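Teaching day, again

2018-02-28

Quick one tonight, been on my feet since lunch and the notes are in three different places. Writing it down before I lose it.

So. Still on the picking task. Still me doing the showing and the arm doing the learning, or not learning, depends who you ask. For anybody new: I drive the arm by remote from a desk, the software records everything, and later a model trains on what I did. My part is basicaly to be a good example. Which is harder than it sounds when you've had two coffees and your hand shakes.

Moved to the new teleop software this month. It's called Fliltis. Terrible name, decent program. The old one (Bralach, RIP, not missed) had a lag you could feel in your teeth. You'd move your hand, wait, see the arm go, and by then you had already corrected for something that wasn't wrong. All my old recordings have that wobble in them. Little left-right-left before every grab. And of course the trained policy does the wobble too! Faithfully. It learned my lag.

That was kind of the lesson of the winter. The thing copies you. All of you. I hover before I close the fingers, it hovers. I come in a bit high, it comes in a bit high. I used to back off and go again if I didn't like the angle, and now there's a model on the disk that backs off for no reason at all, in front of a perfectly good grab, like somebody who left the stove on.

So new rules for myself. Writing them here so I stick to them.

One. Decide before moving. Look, pick the object, pick the side, then go. If I'm thinking while I'm driving it shows up in the data as dithering.

Two. Same speed all the way in. Not fast. I was racing in January to get the numbers up and those are the worst recordings I have.

Three. If I fumble, keep it, but tag it. Used to delete them. Then the policy had never seen a fumble and when it got into one it just sat there. Now I finish the recovery and mark the file.

Four, and this is the one I keep breaking. Stop when tired. I did 9 hours on Monday and the last two are garbage. Watched them back this morning. I look drunk.

Count so far is 730 good ones since the restart. Feels like a lot until you look at the training curve, which would like more please. Want to be well past that by May, when the whole setup gets packed up and goes to Hanholm for the spring demo. Not looking forward to the packing. Last time it took me a day and a half just to find the right bolts at the other end.

Hand guiding vs remote, since I got asked in the comments. I've done both. Hand guiding is where you grab the arm itself and push it through the motion. Very natural, you feel the contact, you hardly need training to do it. But my hands and sleeve and half my head end up in the camera view, and then at run time there's no sleeve and the model doesn't know what to make of it. We did some 3 weeks of that last fall and I ended up throwing most of it out. Remote is clumsier and you feel nothing, but what the cameras see while I'm teaching is what they see later. For me that settles it. If you're only replaying a fixed path, sure, guide by hand, save yourself the trouble.

The feeling nothing part is real though. You learn to judge contact from other stuff. Shadows mostly. The shadow under the finger gets small and sharp, then it meets the finger, then you're down. Took me weeks to trust that. I still press too hard sometimes and then the arm faults and I walk over, reset, walk back, sit down, forget what I was doing.

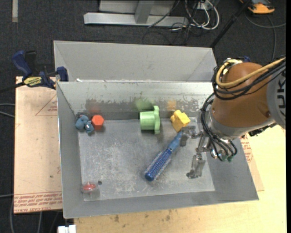

Picking order is what I've been fighting with this week. My instinct is always to go for the easy thing first, and if I do that every single time the policy turns lazy, it only knows easy things, and it has no clue about the last item standing. So I'm mixing it up. With the blue hairbrush lying diagonal like that, and one finger already out by the handle, you'd go for the brush, right? Everybody would. I made myself start with the other stuff on half the runs. The red-orange hexagon and the lumpy gray-blue toy are a pain, jammed up against each other in the back corner, so where does the finger go. And the clear thing with the red center, front left, I can hardly see it on my screen against gray metal. If I can't see it I hesitate, and we know where hesitation goes. It goes in the model.

Tried squeezing in from the wall side for corner stuff. Works okay if you come down steep. Tried nudging things apart first, which works better, but now I'm teaching nudging, and I don't totally know if I want that. A policy that nudges everything before picking it would be slow as anything. Going to tag the nudges seperately and train with and without. Should know by the weekend.

Ferrand, which is what we call the training box (long story, it was the name on the shipping crate), is chewing on the new batch right now. Fans going like crazy. I'll let it run overnight and see in the morning if the wobble is gone. Not completely sure it will be. Some of the old Bralach recordings are still in the mix and I kept going back and forth on pulling them. Left them in for this run. Might regret it.

Other small stuff. The left pedal on my control desk sticks. Need a new spring. The recorder still drops the first second of a session if you start too fast after a reset, so count to two before you move, I keep forgetting and losing the approach. And somebody please remind me to back up the tags file, it lives on one laptop and that laptop is old.

Someone asked how long before the thing can do it on its own. Dunno. It does it on its own now, on a good day, with objects it likes. Bad day, it goes after a shadow. I'll post the overnight numbers when I have them, and the with/without nudging comparison after that.

Ok. Food, then bed.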